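**Avaliação técnica: medidor portátil de humidade do solo Felberg**

O presente parecer resulta do ensaio do medidor Felberg em parcelas de horticultura em modo de produção biológico, conduzido pelo núcleo de apoio técnico aos produtores associados. O aparelho foi cedido pelo distribuidor Porkell, sem contrapartida quanto ao teor da avaliação.

## Condições do ensaio

O equipamento foi utilizado em quatro parcelas, duas de solo franco-arenoso e duas de textura argilosa, ocupadas com alface, cebola e feijão-verde. As leituras foram efetuadas a 10 cm de profundidade, antes da rega da manhã, e comparadas com amostras secas em estufa. O acompanhamento de campo esteve a cargo da engenheira agrónoma Anastasia Spanos.

## Resultados

Nos solos franco-arenosos, a concordância com o método de referência foi boa, com desvios que não ultrapassaram 5%. Nos solos argilosos, o medidor tendeu a sobrestimar o teor de água, sobretudo após a incorporação de composto. O manual prevê uma calibração específica para estes casos, mas as instruções são sumárias e a tradução portuguesa contém erros de unidade que importa corrigir.

A memória interna guarda 3000 registos, capacidade suficiente para uma campanha completa numa exploração de pequena dimensão. A exportação faz-se por cabo, em formato de texto. Não foi possível testar a ligação ao programa de gestão Zorel, cuja versão compatível só estará disponível em julho.

## Apreciação

A sonda resistiu bem à utilização em terreno pedregoso. O visor, pelo contrário, torna-se difícil de ler sob luz intensa, e a tampa do compartimento das pilhas abre-se com demasiada facilidade.

Recomenda-se a aquisição a produtores com solos ligeiros que pretendam fundamentar a decisão de rega e manter registos para efeitos de certificação. Para solos pesados, aconselha-se aguardar a revisão do manual ou proceder a calibração própria, com apoio dos serviços técnicos.

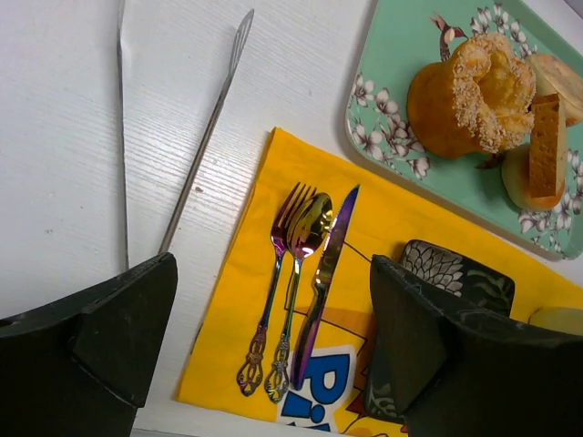

Os pedidos de empréstimo do aparelho devem ser dirigidos ao núcleo por escrito, com indicação da cultura e do tipo de solo. Cada empréstimo tem a duração máxima de dez dias.

15 de junho de 2018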